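Wintering on the plateau: a station mechanic looks back
Posted in April by the newsletter desk
Print this page | E-mail this page

The vehicle mechanic at Rastent station came home in March after more than 15 months away, including one full winter. We spoke to her by phone from her sister's house, where she is staying until she finds a flat. She asked us to leave her name out, as she has applied to go back and would like the form to be read before the article.

She first heard of the job from a notice in the canteen at Gudeta, the coach depot where she had worked for nine years. "I'd never been further south than Spain," she said. "I did it for the engines. They run old tracked carriers down there and I wanted to get my hands on one."

The journey in took longer than the timetable said. Her group waited nine days at the Dusier airstrip for a gap in the weather, sleeping in a hall with 21 bunks and one working radiator. Each morning they weighed their bags again and carried them out to the door, and each morning they carried them back. "You get very good at packing," she said. "I could do it now in the dark. I did do it in the dark, twice."

From Dusier a ski plane took them 1,119 kilometres inland. She remembers little of the flight apart from the noise. When the door opened at Rastent she took one breath through her nose and regretted it. The outgoing mechanic met her at the plane, gave her the keys to the workshop and left on the same aircraft less than an hour later. His handover notes ran to a single exercise book, most of it about the starter motors.

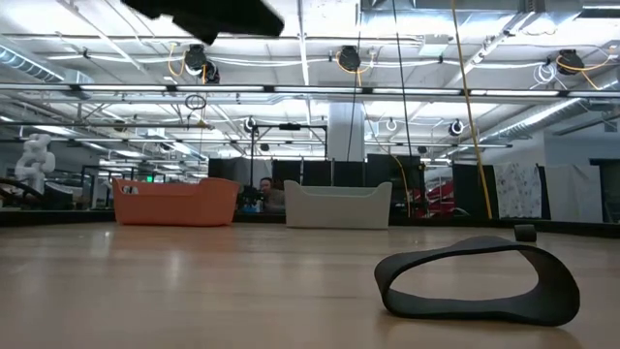
The workshop at Rastent is a half-buried shed with room for two carriers, and it was kept just above freezing. She worked there six days out of seven. The carriers, which everyone on station calls Goruses after the firm that built them, have to be warmed for several hours before they can be started in winter. If the weather was bad she would go across at four in the morning to switch on the heaters, then go back to bed until breakfast.

"People think the cold breaks things," she said. "It's more that it makes every job slow. A bolt that takes two minutes at Gudeta takes twenty. You can't feel it, so you take your glove off, and then you've got a minute before you have to put the glove back on."

Spare parts were a constant worry. Nothing could be flown in between February and October, so whatever was on the shelves had to last. In June the smaller carrier lost a track tensioner, and the replacement in the store was for a different model. She made one fit with a file and a good deal of swearing - it held until the first plane came in spring, when the right part arrived along with three more of the wrong one.

We asked how she had found the winter itself. She said the dark had bothered her less than she expected. What she missed was being able to go for a walk without telling anyone. Every trip outside had to be written on the board by the door, even the short one to the fuel store, and after a few months she found she had stopped going out unless there was work to do.

"I'd tell anyone going to make themselves do it," she said. "Go out to the flags and back. I picked it up again in August and slept much better."

Meals were at fixed times and everyone took a turn in the kitchen. She learned to bake bread, badly at first. Fresh food ran out in April, apart from onions, which lasted until midwinter. There was a film on most evenings and a darts league that was taken more seriously than she thought was healthy. She came fifth.

Not all of it was easy to talk about. There was a falling-out over the use of the satellite phone that went on for weeks, and she said she had handled her part in it poorly. She didn't want to go into the details. "It was sorted before the planes came. We all write to each other now."

Coming back has been stranger than going. She finds supermarkets tiring, and she still checks for a board to sign when she leaves the house. She has been into Gudeta to see her old workmates, who wanted to know about penguins. Rastent is too far inland for them, and in the whole of her stay the only bird she saw was a lost skua that sat on the workshop roof for an afternoon.

If she is accepted, she will leave again in October. She has already drawn up a parts list, with the tensioner at the top.

Print this page | E-mail this page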